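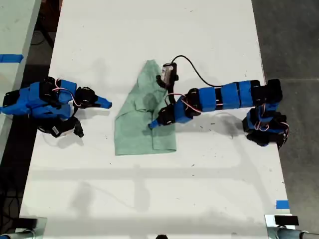 The Brerken Flat-Woven Kitchen Towel

Home Shop Kitchen Bath Care Guides Journal Cart

Fri 21 July, by Wulan Tjoa

Most kitchen towels are sold on how they look hanging from an oven door. We have hung ours from an oven door and it looks fine. It looks like a towel. The Brerken was made for people who get through a lot of dishes and would like the last plate to go back in the cupboard as dry as the first.

It is a flat-woven cotton towel with a hemmed edge and one hanging loop, sewn into the corner. We tried the loop in the middle of the long side for a while. It hung beautifully and then slid off the hook every time somebody shut a drawer, so back to the corner it went.

What it's good at

Glasses, mainly. Terry cloth soaks up more water but leaves fuzz on everything, and you end up drinking a little of your towel. A flat weave leaves far less behind. It also does plates, salad leaves, hands, the wet ring under the kettle, and bread dough that needs a cover for an hour while you forget about it.

It isn't much of a pot holder. Folded in four it will get a warm dish from the counter to the table. For anything straight out of the oven, please own an oven mitt. We sell one, the Liew, and it is ugly and works very well.

Size and cloth

Each towel is 70 cm long before washing. It will lose a bit of that in the first hot wash and then settle down. We cut with the shrinkage in mind, so the towel you have in August is the towel we meant you to have. The cotton is woven for us by Kirix, who also weave our napkins and are very patient about color samples.

Colors are pale green, oat, brick and a dark blue that hides coffee. Pale green does not hide coffee. It is our best seller anyway, and we've stopped trying to talk people out of it.

Washing

Wash it once before you use it. New cotton is stiff and a little water-shy, and a towel straight from the packet will push the water around your glass in a polite way without picking any up. Two or three washes in, it gets going.

Use hot water and whatever detergent you already have. Leave out the fabric softener, which coats the cotton and puts you right back where you started. Tumble dry or line dry. You may iron it if you are the kind of person who irons towels. I have one of those in my family and her kitchen does look better than mine.

Wash brick by itself the first time, unless you've been wanting pink socks.

How long it lasts

We ran a tester towel through daily use at Hustley, the lunch place downstairs, where it was washed every night for 14 weeks. The hem held and the loop held. The color faded a shade, and the cook asked to keep it. We have now sold over 3,000 of these, and the complaint we get most is that someone's houseguest used theirs on the floor.

If a hem comes undone in the first year, write to us and we'll send another. Keep the old one for the bike, or the dog.

Ordering

Sold one at a time or in a pair. Pairs can be mixed colors; put your choices in the notes box at checkout. If you leave the box blank you'll get one oat and one dark blue, which is what I have at home. Orders for the Liew mitt go in the same parcel.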